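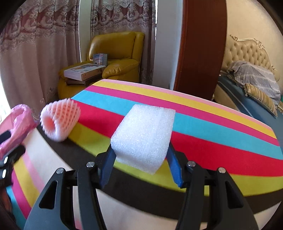 夏天一到,我家水果就没断过,桃子、芒果、梨,一箱一箱往回搬。吃完了剩下一堆白泡沫块和套水果的网套,以前我顺手就扔了,后来越攒越觉得可惜,慢慢也试出些用法,写给同样舍不得扔东西的朋友!

先说网套。我最爱拿它套玻璃杯和小酒瓶,搬家、收柜子的时候杯子挨着杯子也不怕磕。粉白相间的那种弹性特别好,撑开来连小碗都能套进去(别硬扯,扯断一根就会一路散下去)。剪开铺平,垫在冰箱果蔬抽屉底下,软桃子放上去不容易压出印子。脏了用清水冲一冲,晾干接着用,我有几个用了快一年。

再说白泡沫块。颗粒粗的那种一掰就掉渣,粘得满地都是,扫都扫不起来,所以我切之前先用湿布把表面抹一遍,地上铺张旧报纸。美工刀的刀片推长一点,慢慢拉,别来回锯。切成小块以后,塞在纸箱四个角上,寄东西很稳当。我去年给Sowmya寄过3个瓷盘,泡沫垫角,盘子之间夹剪开的网套,到她那儿一个都没碎。

小块的还可以当针插,缝扣子时插几根针很顺手,就是插久了会松,松了换一块就是。花盆底下垫碎泡沫的办法我也试过,盆是轻了,换土的时候挑得我头疼,后来再没这么干。

收纳嘛,网套一个套一个叠起来,占不了多少地方。泡沫块我只留方正的,装满一个鞋盒就不再收了。

有一条要记住:这两样都别靠近灶台,也别拿来垫热锅。

Rekha留言说她用网套包鸡蛋带去露营,我七月出门打算试试。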